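Doscombe Robotics Club Handbook
Section 3: Your First Two-Arm Program

Welcome to the best part of the season! By now your team has the Tamden simulator installed and can move one arm with the sliders. Time to bring in the second one and get both working over the same mat.

Setting up the bench

1. Start Tamden and open the Mikgate bench from the club folder.
2. Check that both arms are on the gantry and the black mat is on the table.
3. Set the speed limit to 115 for both arms. You can go faster later — promise!
4. Open both grippers and save the pose as HOME. 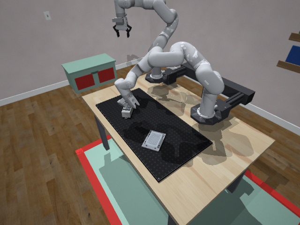
Mikgate bench in Tamden: one gripper down at the metal block, the other open in the air.

Running the Collet task

5. Pick which arm goes first. The other one is your waiting arm, so park it high with its fingers pointing down.
6. Lower the first gripper over the block in small steps. Switch to the side view for the last few.
7. Close the gripper, lift, and press Record.
8. Run the whole thing 3 times without touching the sliders. If all the runs finish, save your file and show a mentor!

Note: The light gray plate with the small holes stays where it is for this task. You get to use it in Section 4, and it's a fun one.

Caution: Never send both arms to the mat in the same step until you have set a wait of 500 ms between them. Crossed arms will stop the run, and you will have to reload the bench from HOME.

Last revised 14 May 2019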